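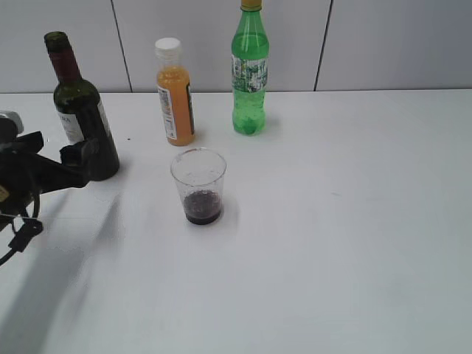 Thoa Nghiêm writes that her last pump stopper gave up inside a month, and she wants to know why anyone would pay for another one. Fair question. We asked the same thing when the Caltach Bottle Stopper Set landed on our desk.

Caltach Bottle Stopper Set, by Proltmont
Hand pump with 2 stoppers. Extra stoppers sold separately.

The box promises wine "as good as the day you opened it." We don't believe that, and we sell the thing. Pulling air out of a bottle slows down spoilage. It doesn't stop it, and a hand pump never gets all the air out anyway. A light red that was tired on the first night will be more tired on the third.

What the set does fairly well is hold a seal. The rubber is thicker than on the old model, and the ribs grip a standard neck without a fight. Proltmont rates each stopper for 300 uses – we have no idea how they came up with that, and they didn't say when we asked. 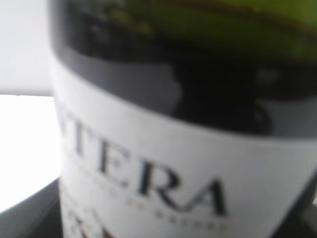 Odd-shaped necks are another matter. If the lip is chipped or flared, the stopper may sit crooked and leak overnight. Skip it for anything sparkling, whatever the leaflet hints at. Pressure will push the stopper out.

Care
Rinse in warm water after use. Keep out of the dishwasher, even though the box says "top rack OK." Our January batch came back from the top rack looking warped.

Does it beat a cork shoved back in and a cold fridge? By a day, maybe, with some bottles. If you finish what you open, save your money. 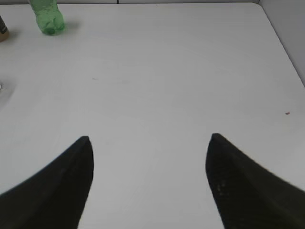 White tabletop, matte surface.

Warranty: 6 months, pump only. Stoppers are treated as wear parts, so keep your expectations low there. Returns accepted unused, in the original box.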